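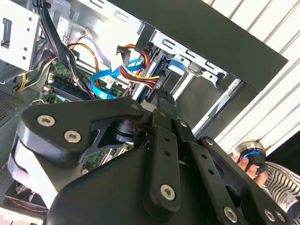
Blick in ein offenes Computergehäuse

Protokoll der Sitzung des Musikvereins Warnilton
Februar 2022, Probenraum im Untergeschoss

Leitung: Ívar Thoroddsen
Protokoll: die Schriftführung
Beginn mit kleiner Verspätung. Das letzte Protokoll wurde ohne Änderung angenommen.

1. Album der Hausband Cukside

Die Aufnahmen für das zweite Album von Cukside sind fertig, die Mischung liegt seit letzter Woche vor. Ívar Thoroddsen hat die Stücke über die Lautsprecher im Probenraum vorgespielt, danach wurde diskutiert. Die Mehrheit findet, dass die Lieder besser zusammenpassen als auf dem ersten Album. Das lange Stück in der Mitte wurde gelobt, besonders der Übergang zur Orgel. Zwei Mitglieder meinten, dass der Gesang im Eröffnungsstück zu leise steht. Die Band wird gebeten, diese Stelle noch einmal mit dem Studio anzuschauen.

Zur Reihenfolge der Stücke gab es keine Einigung. Die Band möchte mit dem ruhigen Lied anfangen, einige Anwesende würden es lieber am Schluss hören. Der Verein gibt hier nur eine Empfehlung ab, entscheiden muss die Band selbst.

2. Pressung der Schallplatte

Es liegen zwei Angebote vor, eines von Dalsgaard und eines von Zedham. Dalsgaard ist teurer, aber die Lieferzeit ist kürzer und die Testpressung ist im Preis enthalten. Bei Zedham muss man die Testpressung extra bezahlen. Beschlossen wurde eine Auflage von 400 Stück bei Dalsgaard, in schwarzem Vinyl. Der Vorschlag für farbiges Vinyl wurde nach kurzer Aussprache zurückgezogen.

Die Hülle wird einfach gefaltet, mit einem Textblatt. Die Texte müssen vorher noch einmal Korrektur gelesen werden, denn beim ersten Album standen im Refrain von einem Lied die falschen Worte. Das soll nicht wieder passieren.

Abstimmung: angenommen mit 2 Gegenstimmen.

3. Konzert zur Veröffentlichung

Das Konzert soll im März im Saal von Warnilton stattfinden. Der Saal hat 226 Plätze, wenn bestuhlt wird. Die Band wünscht keine Bestuhlung vor der Bühne, damit die Leute tanzen können. Ívar Thoroddsen fragt bei der Saalverwaltung nach, ob eine gemischte Lösung erlaubt ist - Stühle nur hinten und an den Seiten.

Der Eintritt wurde auf 20 Euro festgelegt. Mitglieder bezahlen die Hälfte. Über einen Rabatt für Schüler wird in der nächsten Sitzung gesprochen.

Geplant sind zwei Sets mit einer Pause. Im ersten Set soll das neue Album vollständig gespielt werden, im zweiten Set die älteren Lieder und freie Improvisationen. Die Dauer vom zweiten Set ist offen, um Mitternacht muss aber die Anlage ausgeschaltet sein.

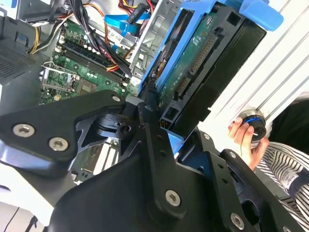 Ívar Thoroddsen wandte ein, dass ein ganzes Album am Stück für das Publikum anstrengend sein kann, wenn noch niemand die Lieder kennt. Er schlug vor, die neuen Stücke auf beide Sets zu verteilen und dazwischen bekannte Lieder zu spielen. Die Band hat diesen Vorschlag mitgenommen und gibt bis zur nächsten Sitzung Antwort.

4. Mitschnitt des Konzerts

Es wurde gefragt, ob das Konzert mitgeschnitten wird. Die Band ist einverstanden, möchte aber vor einer Veröffentlichung alles hören. Der Mitschnitt bleibt bis dahin im Vereinsarchiv und wird nicht weitergegeben. Wer privat aufnehmen will, soll sich hinten beim Mischpult melden. Aufnahmen mit dem Handy kann man nicht verhindern, das wurde auch so festgehalten.

5. Verschiedenes

Der Verstärker für den Bass brummt immer noch. Ein neues Kabel hat nicht geholfen. Bis er geprüft ist, wird der kleine Verstärker benutzt.

Die Probezeiten bleiben gleich. Das akustische Duo bittet darum, dass die Tür zum Flur während seiner Proben geschlossen bleibt.

Für die Vereinszeitung wird noch eine Besprechung des neuen Albums gesucht. Sie soll höchstens eine Seite lang sein und darf auch kritisch sein. Es wurde bemerkt, dass die letzte Besprechung von einem Bandmitglied geschrieben war - das möchte man diesmal vermeiden.

Offene Punkte bis zur nächsten Sitzung:
Gesang im Eröffnungsstück (Band)
Auftrag an Dalsgaard (Schriftführung)
Anfrage wegen der Bestuhlung (Ívar Thoroddsen)
Verteilung der neuen Lieder auf die Sets (Band)
Rabatt für Schüler (alle)

Die nächste Sitzung findet wieder im Probenraum statt, der Termin wird per E-Mail mitgeteilt.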